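How Does a Robot Learn to Pick Something Up?

By Ginevra Piras

Pick up a pencil. Now put it down again. You probably did that without thinking about it. Your eyes found the pencil, your arm moved, and your fingers closed just hard enough.

A robot has to learn all of that. Some robots are given a list of exact steps, such as "move left, go down, close." That works well in a factory where every part arrives in the same spot every time. It does not work well in a kitchen, where the spoon is somewhere different each morning.

For places like that, people use another way. They show the robot a lot of examples.

What is an example?

An example is one recording of a person doing a job from start to finish. Say the job is putting a lid on a box. The recording holds two kinds of information. The first is video, which shows where the box and the lid were. The second is movement: where the hands went, how they turned, and when they opened or closed.

The computer inside the robot studies many recordings. It looks for patterns that link what the camera saw to what the hands did next. People call this kind of computer program a learning system, and they call the recordings training data.

One example is not enough. If you only ever saw one dog, and it was brown, you might think all dogs were brown. A learning system can make the same kind of mistake. If the lid is always on the left, it may learn to reach left even when the lid is on the right. So the person recording moves things around between tries — a little closer, a little farther, turned sideways.

Why not just use bare hands?

Your hand has 5 fingers and many joints. Many robot hands are much simpler. They are called grippers, and a common kind has two jaws that open and close. A person using bare hands might roll a coin along a finger or pinch a thread, and a two-jaw gripper could not copy that.

One answer is for the person to hold grippers too, one in each hand. Then every example is made with the kind of tool the robot has. If the job can't be done with grippers, the person finds out right away. 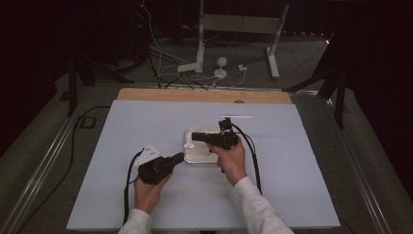 Working with a gripper in each hand. A white object with a raised rim sits between them on a pale board.

A day of recording

At a small workshop called Prilteo, recording goes like this. The person puts the parts on the table, starts the recording, does the job, and stops. Then the parts go back and it starts over. One job on the list last July had 14 steps, and it took a lot of practice before anyone could do it smoothly.

Some tries go wrong. A part slips, or a cable gets in the way. Those tries get a label so that people can find them later. Sometimes they are left out. Sometimes they are kept, if the person dropped the part and then picked it up again, since a robot will drop things too and needs to know what to do next.

Words to know

Gripper: a tool that a robot uses to hold things.
Training data: the examples a learning system studies.
Label: a note that tells what is in a recording.

Try it yourself

You need a partner, 3 small objects, and two clothespins. Hold one clothespin in each hand and move the objects into a cup, using only the clothespins. Have your partner write down every move you make. Then trade places, put the objects in new spots, and see if the written moves still work.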